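Häufige Fragen zum Vormachen von Aufgaben (Handführung und Fernsteuerung)

Stand: 18. Oktober 2018

Für welche Geräte gelten diese Antworten?
Für alle Arbeitsplätze mit Altance-Arm und Zweifingergreifer, auf denen die Aufzeichnungssoftware Perkance installiert ist. Abweichungen für den Standort Claeys stehen im dortigen Aushang.

Wann wird von Hand geführt, wann ferngesteuert?
Die Handführung eignet sich für grobe Wege und für das Anlegen von Zwischenpunkten. Der Arm ist dabei kraftfrei geschaltet. Sobald Kamerabilder in das Training eingehen, wird ferngesteuert, damit keine Hände im Bild liegen.

Wie viele Durchgänge braucht eine Aufgabe?
Für einfaches Greifen und Ablegen sind 30 gültige Durchgänge die Untergrenze. Aufgaben mit wechselnden Startpositionen wurden bisher mit 295 Durchgängen angelernt. Der Gesamtbestand umfasst derzeit 1.910 Durchgänge, Ziel bis Februar sind 2.000.

Was muss die Handgelenkkamera zu Beginn zeigen?
Beide Fingerspitzen und die Fläche dazwischen. Der Greifer steht offen. Gegenstände am Rand der Arbeitsfläche dürfen teilweise von einem Finger verdeckt sein, das Zielobjekt selbst nicht.

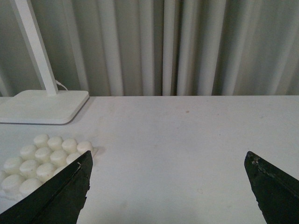
Blick der Handgelenkkamera bei geöffnetem Greifer, links Lampenfuß und Noppen.

Stören weiße Gegenstände auf weißem Tisch?
Sie erschweren die Auswertung, schließen die Aufnahme aber nicht aus. Dünne weiße Kabel vor hellem Vorhang sind im Kamerabild kaum zu erkennen und müssen im Protokoll vermerkt werden. Die Belichtung ist fest einzustellen, der automatische Weißabgleich bleibt aus.

Müssen abgenutzte Finger getauscht werden?
Abrieb an der Beschichtung ist zulässig. Getauscht wird bei Spiel in der Führung oder wenn die Spitzen beim Schließen nicht mehr fluchten. Nach jedem Tausch ist die Greiferweite neu zu kalibrieren.

Was geschieht mit Fehlversuchen?
Sie werden gespeichert und mit dem Kennzeichen »ungültig« versehen. Löschen ist nicht vorgesehen. Korrigiert der Bediener während der Fahrt und erreicht das Ziel, gilt der Durchgang als gültig.

Der Arm folgt dem Eingabegerät verzögert. Was tun?
Aufnahme beenden, Not-Halt betätigen, Netzwerkverbindung zum Stalard-Steuergerät prüfen. Erst nach einer Leerfahrt ohne Verzögerung wieder aufzeichnen.

Wer gibt einen Datensatz frei?
Jeanine Van der Linden. Anträge nur mit vollständigem Protokoll und Angabe der Softwareversion.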